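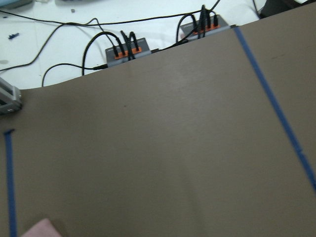 Attachment 1 – brown surface with blue tape.

Ticket 2387
Product: Onside season ticketing, seat map module
Reported by: Rochelle Boateng, ticket office, Skurken ballpark
Assigned to: Torbjørn Nyberg
Opened: 2022-07-05
Status: pending customer confirmation

Summary
Season ticket holders in section 327 cannot scan in at the third base gate. The reader returns "seat not in event". Same accounts scan fine at the home plate gate.

Reported behavior
Started with the first game of the current home stand. Holders affected were all moved to 327 in March when the old family section was renumbered. Single-game buyers in the same rows get in without trouble. Gate staff have been writing seat numbers down by hand and waving people through, so attendance for the section is short in the nightly report.

Steps taken
1. Restarted both readers at the third base gate. No change.
2. Swapped one reader with a unit from home plate. The home plate unit failed as soon as it loaded the third base profile. The third base unit worked at home plate. Hardware ruled out.
3. Compared seat map versions. Home plate is on map 1423. Third base is still on the map from before the renumbering.
4. Forced a map sync from the Onside console. Console reports success, but the version on the third base profile does not move.
5. Pulled the sync log. The job stops at the Achterberg turnstile adapter with "profile locked" and then exits with code 0. That explains the false success in the console.

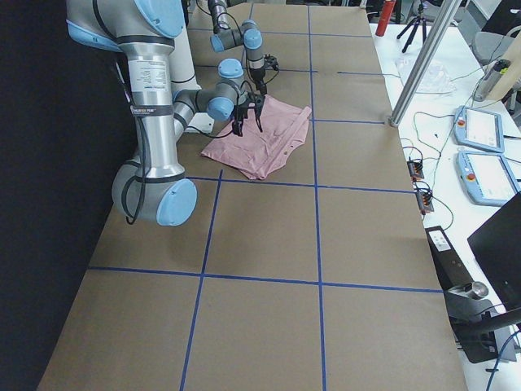 Attachment 2 – long table, brown paper and blue tape.

Cause
The third base profile was locked for editing when the playoff layout was drafted and the lock was never released. Season tickets are checked by seat ID, which changed in March. Single-game tickets are checked by barcode only, so they pass on either map.

Fix applied
Cleared the lock, ran the sync again, confirmed map 1423 on all 6 gate profiles. Test scan with a dummy season account in 327 accepted at third base.

Open items
– Hand-written entries still need to be keyed in by the ticket office. Use the late entry form, reason code "gate override". Do not use "reissue" – it voids the original barcode.
– Exit code on a locked profile reported to Skelo, who maintain the adapter.
– Rochelle to confirm after the next home game that no overrides were needed. Ticket stays open until then.

T. Nyberg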